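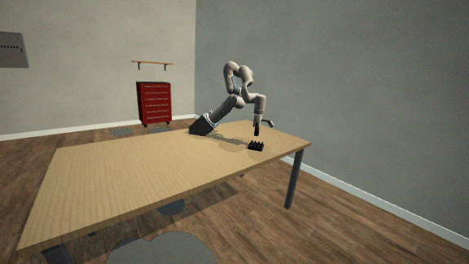
Wedge base calibration in the sim cell: pick height off by 3 mm at the near edge

Forum > Cell setup and maintenance > Simulation

ravik_cell
Posting this here before I start tearing up the cell file. Single arm on a tilted wedge base at the back of the table, black gripper pointing straight down, one studded block as the target. The block is near the right edge of the tabletop, turned a little off square to it. Over the middle of the table the tool lands where it is told to. Out by the near edge it comes in 3 mm high. Repeatable, same sign every time, 657 runs logged so far.

Base frame was typed in from the drawing. Tool frame came with the gripper model. I have not touched the joint offsets.

fetell
Error that grows with reach is a base tilt error until proven otherwise. What is your wedge angle and where did the number come from? If the drawing gives the angle of the slanted face from the tabletop and your file wants it from vertical, you would miss by a lot more than 3 mm, so I would look for something small. Rounding, probably.

ravik_cell
Angle is to one decimal in the file. The drawing has two.

fetell
There you go.

Nizar Masri
Not convinced. At 808 mm of reach you need a bit over 0.2 degrees of tilt to make 3 mm. Rounding to one decimal gives you 0.05 at worst, call it 0.7 mm. Something else is contributing. Check the TCP before you edit the base. With a slim gripper people often take the flange-to-fingertip length with the fingers open, and on some linkages the tips move along the tool axis when they close.

fetell
A TCP length error is constant if the tool stays vertical. He says the middle of the table is fine.

Nizar Masri
He says it is fine. He has not said how he measured it. Is there a block there too, or just bare tabletop?

ravik_cell
Bare tabletop. Touch-off with the fingers closed, then the pick at the near edge with them open. So those are two different conditions, yes. I see the problem.

Heledd James
Order I use at Harnholm, for what it's worth:

1. Zero all joints and compare the flange pose with the kinematic model. If that is wrong, stop.
2. Put the same block at four positions, same gripper opening at all of them. Write down Z at contact.
3. Fit a plane to the four values. Slope goes to the base frame, constant goes to the TCP or the table height.
4. Only then look at the block.

On 4: where is the origin of your block? If it is at the top of the studs at import and your pick height is taken from the top face of the body, you are off by one stud height before you begin.

saab_b
Seconding 4. We chased a tilt for 2 shifts on a studded part like that. Collision mesh was a convex hull over the studs, visual mesh was correct, so contact came early and everyone blamed the wedge. Turn on collision display first – it takes a minute.

fetell
I still say fix the angle first. It is known to be wrong and it is free.

Heledd James
It should be fixed, agreed. But if he changes it before step 2 he has no baseline, and the 657 logged runs can't be compared with anything. Copy the cell file, then edit the copy.

ravik_cell
Ran step 1 and step 2. Joint zeros match. Four positions with fingers open: slope across the table comes to 0.6 mm over the full reach, same direction as the rounding. The rest is constant. So Nizar was right about most of it and fetell about some of it.

Collision display shows a hull over the studs as saab_b described. Replaced it with a box for the body and a separate box for the stud field. Have not rerun the pick yet.

Nizar Masri
Re-teach the TCP at the opening you pick with, before you rerun. Otherwise you change three things and learn nothing from the result.

fetell
Two decimals in the wedge angle, please.

ravik_cell
Done, in the copy. TCP is next.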